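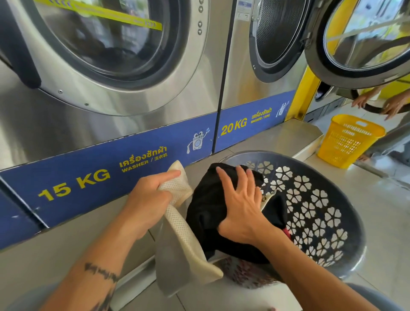
From: Tyyne Räsänen
To: Jelstead one-bag list
Subject: Re: [onebag] Four months, one bag, am I crazy?

Palesa Le Roux wrote:

> Hi all, long-time reader, first post. My husband and I are leaving in
> October for four months, mostly Thailand and Malaysia with maybe a few
> weeks in Vietnam if the money holds out. I want to do it with carry-on
> only. He thinks I'm nuts and has already put his big suitcase in the
> hall so I have to walk past it.
>
> My questions:
> How many sets of clothes do you really take?
> Do I need a travel towel? I hate the feel of them.
> Shoes??? I have big feet and my sneakers fill half the bag.
> And what do you do about medications and papers for that long?
>
> Thanks from a nervous over-packer,
> Palesa

Hi Palesa, and welcome! You're not crazy, or if you are then so are most of the people on this list. I've been in Thailand since the spring with one bag and I keep meaning to write up what I got right and wrong, so your message gave me a good shove. Long one coming, sorry, get a coffee.

Clothes

I started with 7 tops because that made a week and a week felt tidy. Way too many! I wear the same four over and over (two linen, one cotton, one awful synthetic thing that dries while you look at it) and the others just sit at the bottom of the bag getting creased. I've given one to my landlady's daughter and I'll probably leave another behind before I move on.

For bottoms, two pairs of loose pants and one skirt. I brought jeans. Don't bring jeans. I wore them on the plane and then for one evening in the hills up north, and I've carried them everywhere else like a pet.

Underwear is where I'd be generous, it takes no room and it's the first thing you run out of. A swimsuit, and a light long-sleeved shirt for temples and for buses, which are kept at the temperature of a fish counter. I wear that shirt more than anything else I own.

As for washing, I do the small stuff in the sink with a bar of soap and take everything else to the coin laundry down the street. There's one in nearly every neighborhood I've stayed in. Bring your coins, bring a book. Saturday is a bad day to go where I am, early on a weekday morning is lovely and I've met half my street that way.

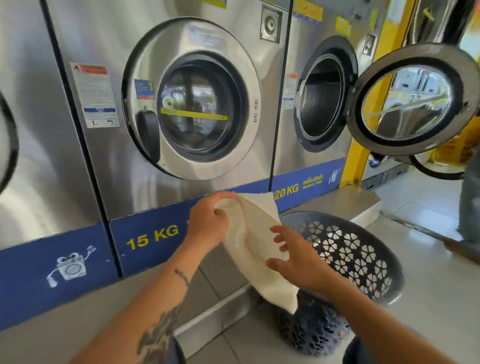

Towels

I'm with you on travel towels. I bought an Urkix one before I left, the kind that packs down to the size of a sandwich, and it was like drying off with a raincoat. It did dry fast, I'll give it that. I used it at the beach for a while and then it got a hole and I wasn't sad.

Guesthouses mostly give you a towel anyway. If you're renting a place by the month, ask before you book, as mine came with sheets and no towels at all. I bought a plain cotton one at the market and it's been fine. For a beach or a waterfall I use a big thin cotton wrap, the sort everyone sells, and that's also my blanket on the night train, my curtain in a dorm and once a sling for a pineapple and a lot of mangoes.

Shoes

Wear the sneakers on the plane! Then it doesn't matter how big they are. I have one pair of walking shoes and one pair of sandals and I live in the sandals. If you have big feet, bring sandals you already trust, as I found it hard to get anything above a certain size once I was there. Dumisani Oosthuizen posted about this a while back and he ended up having a pair made, so search the archive for his name.

You'll take your shoes off at the door constantly, so skip anything with laces for everyday.

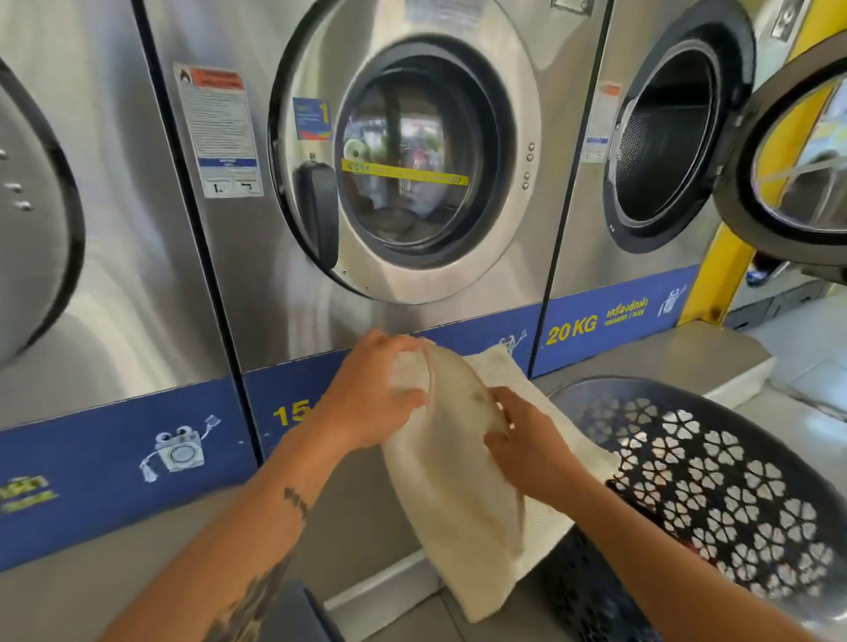
I also wish I'd thrown in one pair of proper socks for flights. I only had the little ankle ones and my feet froze all the way over.

Medications and papers

Do this part early. Ask your doctor for a letter listing everything by its generic name, keep it all in the original packaging, and check the rules for each country separately, because they aren't the same and some quite ordinary things need a permit. I carried mine in my personal item and never let it go in the overhead bin.

For papers I have one thin plastic folder with copies of my passport, insurance and prescriptions, and the same again in my email and on my sister's computer. I've needed the paper ones more than I expected. Passport photos too, take a handful.

The bag itself

Mine is the old Nonari with the clamshell zipper, the one Tumelo Sithole talked half this list into. I like it a lot, though the hip belt is useless on me and I cut it off with kitchen scissors. If you can, load up whatever bag you're thinking of and walk to the grocery store and back in the middle of the day. You'll take things out when you get home, I promise.

One more thing on money. I keep 200 baht folded up behind my phone for the days when I go out without my wallet, and it's rescued me from a very long walk twice already.

Tell your husband he can bring the suitcase if he carries it up the stairs himself. My last place had four flights and no elevator!

Write back with your packing list when you have one, we all love picking those apart. And whoever it was asking about the night train to the south, I haven't forgotten, I'll answer that one separately when I find my ticket stub.

Tyyne

--
Jelstead one-bag list
Please trim your quotes when replying. To leave the list, write to the moderator, Dumisani Kruger.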